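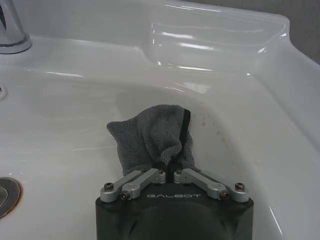

How long should an author bio be for a regional food magazine?

Asger Kárason

I've sold my first piece, 90 lines on smoked eel, to a travel and food magazine called Greten. The editor wants "a short bio, third person" by the end of the week. My draft is 233 words and my wife says it reads like a eulogy for someone who liked soup. I have one cookbook (self-published, out of print, mostly in my garage), a newspaper column that ran for seven months, and a day job teaching geography. Do I put the day job in? And do I have to say I "divide my time" between places? I live in Skolmont. I'm there all the time.

Nanna Toft

Cut it to 50 words. I edited the food pages at a small weekly and anything longer got chopped from the bottom, so whatever you're proudest of goes first. Mention the column by name, then the cookbook, then the teaching. Readers like a geography teacher. Leave out the garage. "Self-published" is optional, and if the editor wants to know, she'll ask. You may only divide your time if you own two kettles.

Also read the bios in the last few issues and copy the length. Mine for Sabatier was one sentence and I spent a whole evening on it.

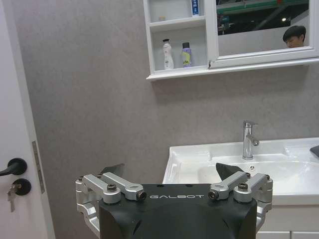

Page last changed: 28/07/2022

Ívar Þorgeirsson

Disagree about 50. Keep three versions on file: one line, one paragraph, and the long one for when a festival or a library asks. They always ask the day before. I sent my long one to Erkbridge in May for a panel on rye bread and the host read out every word, including my swimming certificate.

Don't write "award-winning" unless you can name the award. Mine was for parking.

Kári Blöndal

just put writer and cook. worked for me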